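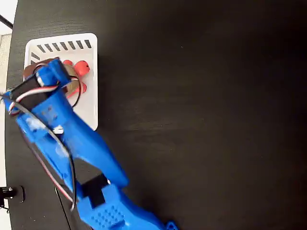 So I finally put together the Brorkura, the blue desktop arm kit from Noltbridge, and since half the emails I get are some version of "okay, but how do you make it do something," I figured I'd write the whole thing up as a walkthrough with my opinions mixed in. You don't need any background for this. If you can build flat-pack furniture without crying, you can build this arm.

What you need before you start

The kit itself (printed parts, servos, the control board, a bag of screws that is a little too exact for my taste). A small Phillips screwdriver. A tray with a rim. A few soft, light things to pick up. A table you don't mind clamping something to. And an afternoon, maybe two if you stop for snacks as often as I do.

Step 1: Sort your servos first

Please don't skip this! The servos look alike, but the one for the gripper has a different number on its sticker, and if you bury the wrong one in the elbow you'll be taking the whole thing apart again. Ask me how I know. Plug each one into the board, run the little center command, and put a dot of marker on it once it's centered.

Step 2: Build from the base up

The printed manual starts with the gripper, for reasons I can't work out. Ignore that and start at the base, then the elbow, then the upper link, and leave the gripper for last. You'll have much more room for your fingers. Screws should be snug and no more, because this is printed plastic and it will strip.

Step 3: Deal with the wires now, while you're feeling patient

Leave slack at every joint. I mean real slack, a proper loop by the gripper, so that the arm can reach all the way out without tugging on a plug. Then move each joint by hand through its full range with the power off and watch the bundle as you go. Anything that pulls tight gets redone. Clips or tape both work fine for holding the leads against the links, and you'll probably end up using a mix.

Step 4: Put the tray where the arm likes it

Reach the arm out to a comfortable stretch (not the maximum, it gets shaky out there) and set the tray so the gripper can get to the middle of it. A light tray on a dark table is a nice combination, by the way. It's so much easier to judge where the jaws are when there's that much contrast under them. 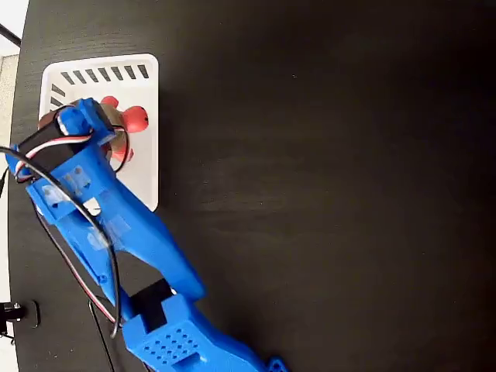
Willunham, 2021-05-08

Okay, picking this up again with fresh coffee. Teaching it a pickup is the fun part, and it's also where the Brorkura earns its keep.

Step 5: Teach the positions

You save positions one at a time and the software strings them together. Mine go like this: a parked spot well off to the side of the tray, a hover spot over the object, a lowered spot with the jaws open, the same spot with the jaws closed, and then back up to hover. Save the hover spot twice, once for coming in and once for going out. It seems silly, but if you don't, the arm takes a shortcut and drags whatever it's holding across the rim.

Start with the speed slider at 20. The slider goes up to 100 and I promise you will be tempted. At full speed my arm overshoots and wobbles for a moment before it settles, and a saved position doesn't mean much when the gripper is still bouncing. Creep it up once the slow version works.

Step 6: Go easy on the grip

Close the jaws a tiny bit at a time until they touch, then add one more nudge and stop. If the gripper servo starts to buzz, back off right away. Odd shapes with bumps and knobs are harder than blocks, so expect to try a few angles. I like to come in with the jaws on either side of the widest part, and if that slides, I turn the object and try the narrow way.

Step 7: Run the whole loop

Park, hover, lower, close, lift. Keep a hand near the power switch the first few times, and keep your mug somewhere else entirely.
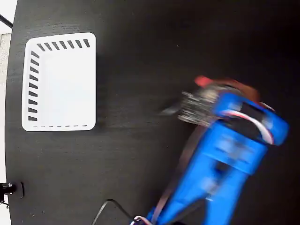

Yolanda Lyons wrote in to say she thinks I'm being too kind about the software. Her copy forgot every saved position when she unplugged the board, and she had to teach it all over again before she found the "write to board" button hiding in the second menu. She also says the Doucet kit saves automatically and comes with longer leads, and that she'd pick that one for a kid.

Fair points, all of them! I've since gone looking for that button and it really is tucked away, so please add a step 5 and a half: open the second menu, press "write to board," wait for the beep. I haven't built the Doucet, so I can't compare them, but longer leads would have saved me a good chunk of step 3.

Would I buy the Brorkura again? Yes, with a grumble or two. The parts fit together well, the joints feel solid for printed plastic, and Noltbridge answered my question about a missing bracket the same day. The manual needs a rewrite, though, and I'd happily trade the fancy box for a few spare screws.

Next up I want to try two trays and have it move things from one to the other. If you've already done that with yours, send me your hover heights, please.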